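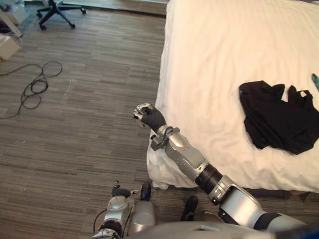
Branosley energy network opens its doors to island and coastal firms

March 17, 2023

Small firms working in tidal, wind and hydrogen power along the Branosley coast can now join a new supply chain network, set up to help them find work closer to home and share what they've learned along the way.

The Branosley Energy Network starts with 17 member businesses, ranging from a two-person boat repair yard to the turbine maintenance company Stasenon. It will run for an initial two years from the old harbour office on Quay Street, with funding from the regional enterprise fund and the members' own subscriptions.

The idea grew out of a run of evening meetings last winter, when local firms kept finding that they'd bid separately for jobs they could have done together. One contract for cable inspection went to a company several hundred miles away, even though the divers, the boat and the survey kit were all in Branosley harbour at the time!

Shobha Bangera, who will lead the network, said: "I've lived here for eight winters and I'm still amazed by what people can make, mend and move in this town. Somebody will mention over a cup of tea that they build pressure housings in a shed behind the chip shop, and three other people at the table have been ordering them from abroad. We want a lot more of those cups of tea."

Members will get a shared calendar of upcoming contracts, help with joint bids and the use of a workshop and meeting room at the harbour office. There will also be 7 paid work placements for school leavers in the first year, with the first of them starting in May at Stasenon and at the marine survey firm Raltotell.

Vimala Pinto, operations manager at Raltotell, said: "We took on a school leaver two years ago and she now runs our sonar work from the small boat. I'd have another like her tomorrow. The trouble for a firm our size has always been the paperwork, and having someone at the network to take that on makes a huge difference to us."

The network has also agreed a partnership with Sjöberg, a Swedish group of harbour towns with a longer history of joint bidding. Nele Diekmann, who looks after its links abroad, will spend a week in Branosley in May, visiting members and talking at an open evening in the town hall.

"I have read all the member profiles and I have a great many questions, mostly about the ferry slipway and how they get anything heavy up it," she said.

Firms don't need to work only in energy to join. Hauliers, caterers, guest houses and training providers are all welcome, and subscriptions are set by size so that sole traders pay least.

Notes to editors

Interviews with Shobha Bangera and Vimala Pinto can be arranged through Ravindran Thomas, press contact, at the Branosley harbour office.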